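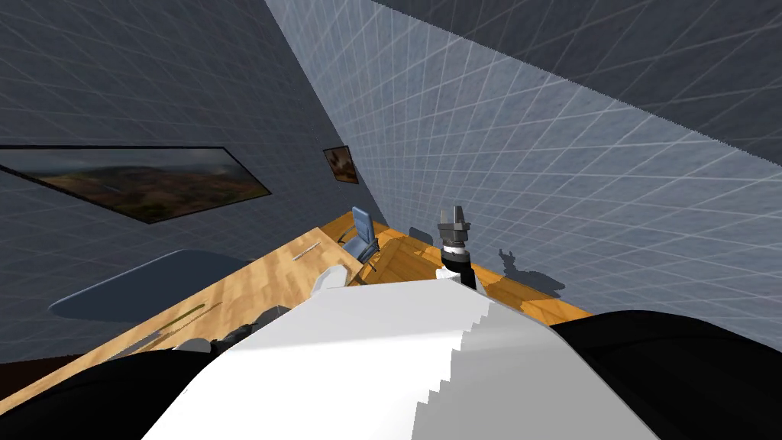 Maiara Trindade wrote in to say the old section 6 had people sealing bags before the weight was entered, and half of them had to be cut open again. Fair point. Order changed below, please bin the old printout.

6. Booking in seized goods

Applies to the Bronville store only. Fleury still on paper till October.

Before you start
Seizure number from the officer in charge. No number, no booking in — goods wait in the holding cage, two signatures on the cage sheet.
Gloves on. Suspected powder of any kind goes through the Mumuvent cabinet, fan running, door down to the line.

Steps

1. Log in to Alalov with your own card. Not the shift card.
2. Choose New Seizure, type the number, press Find. If the vehicle shows up too, tick it. If it doesnt, leave blank, the office links it later.
3. Put the empty bag on the scale and press Zero.
4. Item in the bag, bag open. Wait for the figure to settle, then press Take Weight. Don't type the weight in by hand unless the scale is out of service (see 6.2).
5. Pick the type. "Suspected" for everything until the lab report is back, even if the field kit was positive.
6. Print two labels. One on the bag, one on the sheet.
7. Seal. Sign across the seal. Second officer signs as well.
8. Scan the label, scan the shelf. Screen goes green. If it stays amber the shelf is full or wrong, try again.

CAUTION: Never open a drum or tin at the counter. Whole container goes in the cabinet, or stays shut and gets booked in as "container, unopened".

CAUTION: If anyone feels ill, stop, leave the room, door closed behind you, ring 542. Paperwork afterwards.

Notes

Large loads. Anything over 350 packages, use Batch instead of New Seizure. Alalov slows right down otherwise and has been known to drop the last few lines. Check the total on screen agains the officer's sheet before you press Close.

Tablets. Weigh, don't count. The lab does the count.

Cash and phones found with the load: separate bags, same seizure number. Cash goes to the safe, never on the shelf.

6.2 Scale out of service

1. Tell the duty sergeant.
2. Spare scale, bottom cupboard. Level it first — bubble in the middle.
3. Type the weight by hand, tick Manual, put the spare's serial number in the remarks box.
4. Both officers initial the sheet next to the figure.

Manual entries get re-weighed when the main scale is back. Leave the bag sealed for this, the system takes the bag off the total itself.

Section last changed September 25, 2022. Moving goods to the lab is in section 7.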